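**1/** Right, thread time. I said I'd write up giving up takeaway coffee, and three people have nagged me, so make a brew (from your own kitchen, please) and settle in.

**2/** Background for anyone new: I used to buy a coffee on the way to the station, one when I got off at the other end, and quite often a third mid-afternoon when I'd run out of will to live. Every working day. For years!

**3/** In June I went through my bank statements with a highlighter, which I don't recommend doing on your own. One month came to £125. On coffee! I'd been moaning about the price of a new washing machine that whole time.

**4/** So I stopped. Cold turkey on bought coffee, though not on coffee itself, I'm not a monster. Week one was grim and I'd like that on the record. I walked past the place on the corner with my head down like I owed them money.

**5/** First mistake was the flask. I got a cheap one and it leaked all over my bag, my notebook, and a library book about Roman roads. I've paid for the library book. It now lives on my shelf and smells faintly of Colombian dark roast.

**6/** Second flask was a Clinport, which my brother-in-law Ilari swears by. Wide neck, screw lid, goes in the dishwasher. It's a bit heavy and the handle catches on my coat pocket, but it has never once leaked and I've dropped it down a flight of stairs.

**7/** If you're buying one, take the lid off in the shop and see if you can get your fingers right down into it. Milk gets under those rubber seals and after a fortnight the smell would strip paint.

**8/** Coffee itself: I went a bit daft and bought a grinder. Then a scale. Then Lensa Abdella from my old job told me she does 16 grams to a mug in a cafetière, four minutes, done, and I've done exactly that ever since. The scale is now used for flour.

**9/** (Water: 300 ml. I know someone's going to ask. Yes, let it sit for a bit off the boil. No, I don't own a thermometer.)

**10/** Beans come from Abdelaziz on the market, who'll sell you a small bag and won't make a face if you ask for it ready ground. He does a house blend that's chocolatey and not too sharp. Go early, he packs up when he feels like it.

**11/** What I missed most was having somewhere to go. Ten minutes, out of the building, a bit of a natter with whoever was behind the counter. I hadn't reckoned on that at all and it was the bit that nearly sent me back.

**12/** So now I go for a walk at half three with my flask and sit on the wall by the canal. Agata Pellegrini from the second floor comes too when it's dry. We put the world to rights and go back in. Costs nothing, and I've met a lot of dogs.

**13/** Do I ever buy one out? Course I do. If I'm meeting a friend, or on a long train journey, or it's tipping down and I've had rotten news. I just sit in and have it in a proper mug, with a bun. Feels like a treat again, which it hadn't for ages.

**14/** Savings so far: £736, and that's after the flask(s), the grinder and the Roman roads. It's gone in the washing machine fund, and the washing machine has been ordered, and I've become the sort of person who looks forward to a delivery slot.

**15/** Paper cups, then, as that's what half of you asked about in the replies. I did feel bad about the bin by my desk. Most have a thin plastic lining so they can't just go in with ordinary paper. Check what your council says, mine was no help whatsoever and the web page went in a circle.

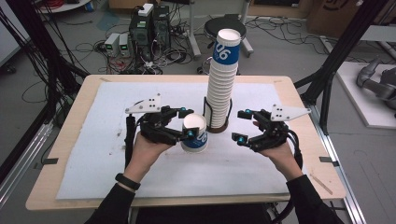
*Cup 06, white with a blue band.*

**16/** Ximena asked if I take my own cup to cafés now. Sometimes! Some places knock a bit off, some look at you as if you've handed over a shoe. Worth asking before they've started pouring.

**17/** Few odds and ends. Rinse your flask the minute you get home. Don't put it away with the lid on. Oat milk goes funny in mine by lunchtime but Agata says hers is fine, so who knows.

**18/** Next up I'm having a go at packed lunches, and I'm already dreading it. If you've got anything that survives a rucksack and isn't a cheese sandwich, put it in the replies and I'll try it this week.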